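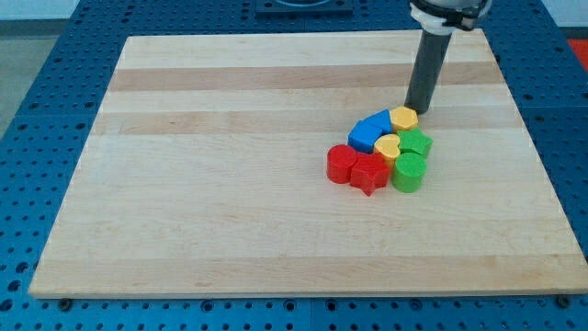 Tabletop cell with rod finger fitted, block set on the maple board.

Equipment > Work Cells > Tabletop > Brosero Tabletop Cell

Brosero Tabletop Cell

The Brosero is a bench-height work cell for small manipulation jobs: pushing, sorting, nudging parts into place, and trying out control code before it goes near a production line. It is sold by Belari as a set, and most of the parts can also be bought alone. Teams that already own an arm usually need only the table, the board and the finger.

What the set includes

Perforated table top, blue, supplied in panels that bolt to the base frame
Maple work board
Rod finger, dark gray, rounded tip
Block set in red, blue, yellow and green, with cylinders, stars, a heart, a pentagon and an octagon
Fastener kit and hex keys

The arm and its controller are quoted separately. So is the gripper mount, which depends on the wrist flange of your arm. Send us the flange drawing with the order and we will match it.

Choosing a work surface

Most buyers ask whether they need the board at all. Blocks can be pushed directly on the perforated top, but small parts may catch on the holes, and the repeatability of a push suffers. The board gives a flat, closed surface and can be swapped when it gets scratched. If your parts are metal or have sharp edges, order a spare board with the first shipment. Freight on a single board costs nearly as much as the board.

The rod finger is a plain pusher. It has no moving parts and nothing to wire. Choose it for contact work where grasping is not needed – if you expect to pick parts up within the first year, budget for a two-jaw gripper now and use the rod in the meantime.

Planning the budget

Price the cell in three parts: the hardware, the installation, and the spares. The third is the one that gets left out. Rod fingers bend when a program drives them into the table, and every lab does this at least once. They are $20 each, or five for a lower price on request. A replacement block set is $165, and a spare maple board is $300.

Allow one working day for assembly with two people. Calibration takes longer and depends on your arm and software, so we do not include it in the standard quote. Catríona Ní Mhurchú handles installation bookings and can quote a calibration visit separately.

Floor and access

The base frame has leveling feet and wants a hard, flat floor. Leave enough clearance on every side for the full reach of the arm, plus room to walk. The table panels ship flat and will go through a standard door. Sites with no loading dock should say so when ordering, as the Rurkcombe warehouse has to book a truck with a lift gate.

Compatibility

The hole grid matches the older Sheehan table, so existing Sheehan brackets and camera posts can be moved across. Sheehan base frames do not fit the new panels.

Ordering

Prices on this page apply from Oct 1, 2020. Orders needed before the end of the year should reach us by the first week of December. For quotes covering more than one cell, write to Lorcan Gallagher in sales and include the arm model, the delivery address and the date you need the cell running.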